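第7章 家事はまだ人の手にある

11月11日　ウーヴェ・ヴェント(Uwe Wendt)

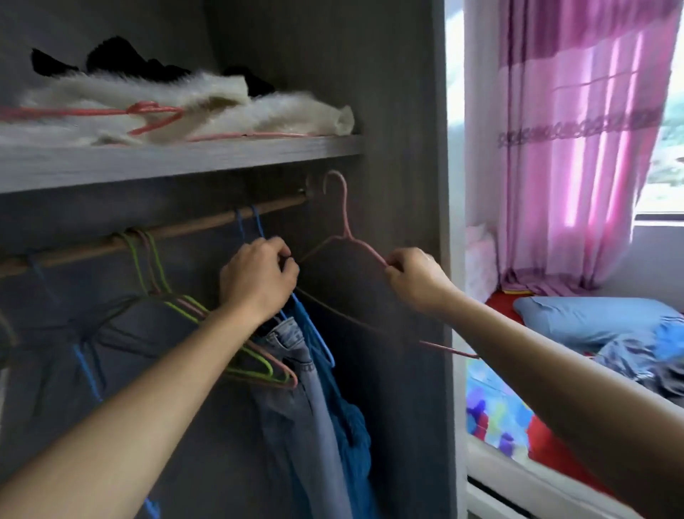 洗濯物を畳む機械、食器を棚に戻す機械、床の衣類を拾い上げる機械。この種の発表は毎年のように行われ、そのたびに「家庭への普及は間近」という一文が添えられる。筆者が講義でこの分野を扱いはじめてから14年になるが、その一文の主語だけが入れ替わり、述語はほとんど変わっていない。本章では、機械が家の中や作業場の雑用をどこまで引き受けられるようになったかを、できるだけ冷たい目で検討する。

前章までに、把持の力学、視覚による姿勢推定、模倣学習の枠組みを学んだ。どれも着実に進歩している。その進歩を疑うつもりはない。疑わしいのは、個々の進歩を足し合わせれば家事ができるようになる、という暗黙の前提のほうである。

7.1　ハンガーという難題

衣装だんすの中を片づける作業を考えてみよう。パイプや棒に掛かったハンガーのうち、服の掛かっていないものを抜き取り、掛かっているものを寄せる。小学生でもできるし、たいていの人は電話で話しながらでもやってしまう。では、これを機械に任せるための仕様書を書いてみるとどうなるか。

まず、ハンガーは細い。針金のものも樹脂で被覆したものも、奥行きを測るセンサーにとっては線にすぎず、計測値が途切れたり、背後の服に溶け込んだりする。形状が単純だから認識も簡単だろうと考えるのは早計で、単純な形が何本も重なると、どの肩がどのフックにつながっているのかという対応づけの問題が生じる。色が違えば手がかりになるが、同じ色のハンガーを揃えて買う家庭は珍しくない。

次に、ハンガーは互いに絡む。一本を引けば隣の一本がついてくる。フックを棒から外すには、いったん持ち上げてから手前に逃がす必要があり、そのとき底辺の横棒が隣の服の裾や肩に引っかかる。引っかかりは外から見えないことが多い。人は指先に伝わる抵抗の変化でそれを知り、少し戻し、角度を変え、もう一度引く。この「少し戻す」という動作を明示的に書き下そうとすると、場合分けが際限なく増える。

そして服がある。布は剛体として扱えず、自重で垂れ、折れ、隣の布と擦れる。厚い編み物とデニムでは、同じ幅だけ押しのけるのに要する力も、押しのけたあとに戻ってくる量も違う。棚の上に毛足の長いものが広げてあれば、どこまでがその品物の輪郭なのかさえ曖昧になる。暗い色の服が奥に重なっていれば、映像だけから枚数を言い当てるのは人間にも難しい。

最後に、明るさの問題を挙げておく。衣装だんすの内部は暗く、近くに窓があれば外は明るい。両者が同じ視野に入ると、露出をどちらに合わせても片方の情報が痩せる。研究室の照明は均一に整えられていることが多く、この条件が評価に含まれることは少ない。

7.2　両手を使うということ

実際に人がハンガーを扱う動作を観察すると、左右の手の役割が対称でないことに気づく。片手でフックの束を押さえ、もう片方で別の一本の肩をつまむ、といった分担がごく自然に現れる。押さえる側の手は一見何もしていないようだが、周囲が一緒に動かないように状態を固定するという重要な仕事をしている。

双腕の機械はすでに市販されている。腕が二本あることと、二本の腕で作業を分担できることは、しかし別の話である。片方の腕が対象を支え、もう片方がそれに働きかけるとき、両者は服や棒を介して力学的につながる。支える力が強すぎれば抜くべきものが抜けず、弱すぎれば束ごと滑る。適切な強さは対象ごとに異なり、しかも作業の途中で変化する。

さらに、作業空間の狭さがある。衣装だんすは側板と棚板と奥の板に囲まれた箱であり、手を入れる方向がほぼ正面に限られる。人の前腕は細く、手首はよく曲がる。現行の多くのマニピュレータでは、手先が目標に届いても肘にあたる部分が扉や側板に当たる。カタログに載っている可搬重量や到達距離は、開けた空間での数値であることに注意されたい。

7.3　デモンストレーションの読み方

ここでひとつ、筆者が立ち会った評価の例を紹介する。フレンダンス社(Flendance)の衣類整理機「ファルティエ」(Faltier)は、3月に行われた公開実演で、棒に掛かった服を端から順に取り、指定の位置へ移すという作業を見事にこなした。会場からは拍手が起こり、翌日にはいくつかの記事が「衣替えからの解放」を謳った。

筆者らは後日、同社の協力を得て同じ機体を借り、条件を変えて試験した。合計400回の試行のうち、実演と同じ条件、すなわちハンガーが同一品種で、間隔が揃い、服がすべて同じ向きに掛かっている場合には、失敗はごくまれであった。ところが、間隔を不揃いにし、空のハンガーを混ぜ、種類を3つに増やしたところ、作業の継続には人の介入が頻繁に必要になった。介入の内容の多くは、絡んだハンガーをほどくという、まさに機械に任せたかった仕事であった。

この結果をもってファルティエを欠陥品と断じるのは公平を欠く。設計者は、定められた条件のもとで機械が動くことを示したのであり、その点に嘘はない。問題は、条件の部分が記事になる過程で抜け落ち、動いたという事実だけが読者に届くことにある。諸君が今後デモ映像を見るときには、少なくとも次の点を確かめてほしい。

・再生速度は等倍か。
・編集点はどこにあるか。
・対象物の初期配置を誰が整えたか。
・失敗した試行はどう扱われたか。
・遠隔で操作している人はいないか。

最後の項目は見落とされやすい。遠隔操作そのものは正当な技術であり、学習用の動作を集める手段としても有用である。ただし、操作者の判断力が映像の中で機械の能力に見えてしまうことがある。

7.4　作業場でも事情は似ている

家庭が難しいのは散らかっているからで、工場や倉庫なら整っているから容易だ、という反論がありうる。半分は正しい。溶接、塗装、パレットへの積み付けなど、対象と工程を固定できる仕事では自動化はとうに実用の域にある。

残りの半分が厄介である。作業場の雑用と呼ばれるもの、たとえば返品された衣料をハンガーから外して検品台に載せる、混ざった梱包材を分ける、棚の奥に落ちた小物を拾うといった仕事は、工程表の上では一行にも満たない。アシュール(Ashour)という衣料の中継倉庫では、返品ラインの自動化を計画した際に、現場で扱うハンガーの形状を調べ上げることから始めた。ところが調査の途中で取引先が増え、新しい形のものが届くようになり、一覧は完成しなかった。結局、同倉庫は搬送と仕分けの区間だけを機械化し、ハンガーから服を外す工程には今も人が立っている。

この判断を後退とみる向きもあるが、筆者はむしろ妥当な設計だったと考えている。人が担う区間をはっきりさせたことで、搬送側の仕様が簡素になり、停止の原因も特定しやすくなった。雑用を無理に機械化した結果、機械の世話という新しい雑用が生まれる例を、筆者はあまりに多く見てきた。

7.5　データを増やせば解決するか

近年もっとも有力な主張は、十分な量の動作データがあれば、場合分けを人が書き下さなくてもよいというものである。人の手元を撮影した映像や遠隔操作の記録を大量に集め、そこから方策を学習させる。言語や画像の分野での成功を考えれば、期待を寄せるのは理解できる。

筆者の立場は留保つきの懐疑である。理由を述べる。

映像には力が写らない。ハンガーの肩をつまんでいる指がどれほどの力を加えているか、抵抗をどの瞬間に感じたかは、画素からは間接的にしか推定できない。人が無意識に行う修正の多くは触覚に基づいており、映像に残るのはその結果としての動きだけである。触覚センサーを備えた手袋などで補う試みはあるが、手袋をはめた手は素手と同じようには動かない。

また、家庭の多様性は量だけでは覆いにくい。フリルビー(Flilby)というデータ集は、衣類の整理に限って2,241本の記録を収めており、この種のものとしては丁寧に作られている。それでも、収録の舞台となった住居の数は記録の本数よりはるかに少ない。同じ部屋で撮られた記録をいくら増やしても、別の部屋の収納の奥行きや棒の高さについて知ることはできない。訓練と試験を分割する際に、記録単位で分けたのか住居単位で分けたのかによって、報告される成功率は大きく変わる。論文を読むときには真っ先にこの点を見るべきである。

一方で、留保と書いたからには反対側の証拠にも触れておく。学習に基づく手法は、布の扱いに関しては従来の手法を明らかに上回りつつある。タオルを広げる、袖を揃えるといった部分作業については、数年前に筆者が教科書の旧版で「当面困難」と書いた水準をすでに超えた。旧版のその記述は本版で削除した。

7.6　「できる」の意味

議論がかみ合わない原因の多くは、「できる」という語の曖昧さにある。研究者は、一度でも成功すればできると言う。製品の企画担当者は、顧客の不満が許容範囲に収まればできると言う。家で暮らす人は、見ていなくても済むようになってはじめてできると言う。

この三者の隔たりは、成功率の小数点以下で測れるものではない。失敗したときに何が起こるかが違うからである。服を一枚落とすだけなら拾えばよい。編み物の糸をフックに引っかけたまま引き続ければ、その服は元に戻らない。成功率が同じ二台の機械でも、失敗に気づいて止まれる機械と、気づかずに続ける機械とでは、家庭に置けるかどうかがまるで異なる。にもかかわらず、失敗の検出率を報告する研究は成功率を報告する研究よりずっと少ない。

加えて、時間の問題がある。人なら片手間で済む整理に機械が長い時間をかけることを、夜間に動かせばよいという理屈で正当化する議論をよく見かける。寝室の衣装だんすを夜間に片づける機械の横で、人は眠れるだろうか。技術の評価に生活の時間割が入っていないことは、この分野の古くからの欠点である。

本章の以降の節では、まず非剛体の操作に関する定式化を復習し(7.7節)、次に絡まりの検出(7.8節)、両腕の力配分(7.9節)、失敗検出の評価指標(7.10節)の順に進む。数式を追う前に、次の準備課題に取り組んでおくこと。

準備課題
自宅の収納をひとつ選び、中のハンガーを端から一本抜いて戻す動作をゆっくり行う。そのとき、左右の手がそれぞれ何をしているか、どの時点で目を離しても作業が続けられるかを記録する。続いて、同じ作業を厚手の手袋をはめて行い、記録の違いを比べる。結果は7.8節の演習で用いるので、動作の順序が分かる形で残しておくこと。

関連する項目
第4章　細い物体の把持
第6章　模倣学習とその限界
第8章　台所の作業と液体の扱い
補遺B　評価実験の報告書式

お問い合わせ ｜ 著作権について　© ウーヴェ・ヴェント　無断転載を禁じます ｜ ページの先頭へ戻る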